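Handout 7: Language-Conditioned Pushing on a Tabletop
Course reading for the week of 7th April

## Purpose of this handout

These notes cover the method discussed in the second half of the lecture: training one policy to push objects in response to short written commands. Students should read the Prutard report before the lab session and bring questions on the labeling step, where most errors were made in the March assignment.

## The task

The arm carries a plain cylindrical tip and has no fingers. It can move an object only by touching its side and pushing. The board holds eight blocks in four colors, two of each color. A command names a block and a goal, for example:

- "push the yellow heart toward the green star"
- "separate the blue cube from the red star"
- "move the red cylinder to the left side of the board"

Color alone never identifies a block, and shape alone does not always do so: there are two stars and two cylinders. A policy that attends to only one of the two words will fail on a predictable subset of commands, and the evaluation is designed to expose this.

## Collecting and labeling data

The Prutard group did not give commands to the operators during collection. Operators moved the blocks freely for long periods, and the recordings were cut into short segments afterward. Annotators at Bestotis then watched each segment and wrote the command that it would have satisfied. This practice is called *hindsight labeling*.

The final training set contained 2000 labeled segments. A further 178 were discarded, most of them for one of the following faults:

1. The text named a block that did not move.
2. The text described two motions, and only one was present.
3. Two annotators disagreed about the goal location.

## Policy and training

The policy receives the current camera image and the command. It outputs a small displacement of the tip in the plane of the board; height is held fixed. Training is by behavioral cloning, using the squared error between the predicted and recorded displacement.

Note that squared error averages over different ways of doing the same job. If half of the recordings pass a block on the left and half on the right, the trained policy may drive straight into it. The Barbosa variant replaces the single output with a distribution over binned displacements. Derive the loss for this variant before the lab.

## Result

Each policy was tested on 117 commands held out from training. The Barbosa variant completed more of them than the baseline, and the difference was largest where the tip had to travel around one block to reach another. On commands with a clear path, the two policies performed almost equally.

Failures late in a push were common to both. A block contacted off center begins to rotate, and small errors in the tip position then grow quickly. Section 2 of the Namside notes treats the contact model in detail.

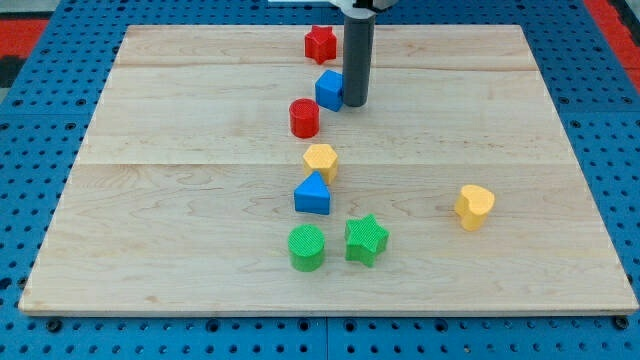

**Why are the commands written after the recordings are made?**

Labeling afterward lets operators work without stopping for instructions, and one long recording can supply many training segments.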